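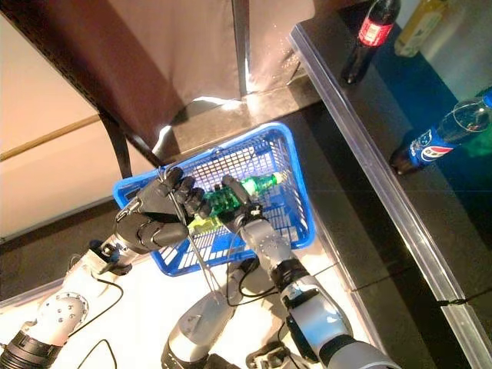 Woveck two-hand grasping method, reviewed
2021-02-26

I've been running Woveck on our bottle-and-basket task for two weeks and I love it! The idea from Prasanna Haque and Nabila Majimbun is simple: one policy drives both hands, so the hand on the basket learns along with the hand on the bottle – no hand-written turn taking.

We trained on 2000 demos and it handled tilted baskets far better than Mridha, our old baseline. Training is slow, though, and the setup notes skip the wrist calibration completely. Clear bottles still give it trouble.

4 out of 5 from me.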